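Last updated: February

Gripper swap, day two. Took the Skader jaws off the hand-held unit and put the Jimex ones on — same body, same camera, so whatever changes should be down to the fingers. Suha Obeidat wants 90 grasps per set before we argue about it. I'm at 6. 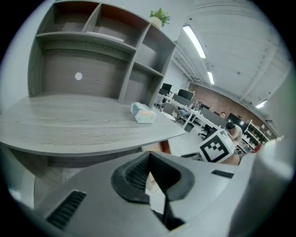

Tracking first, grasping after lunch. The Hindano build dropped pose 2 times this morning, both on fast wrist turns, and I want to know if the jaw mount is hiding the tag. With the marker cube just behind the gripper like that, tilted toward lower left, I'd call it a fair test angle. Log is run 147. Will redo it with the cube square on and ask Suha if she still has the old Lu calibration.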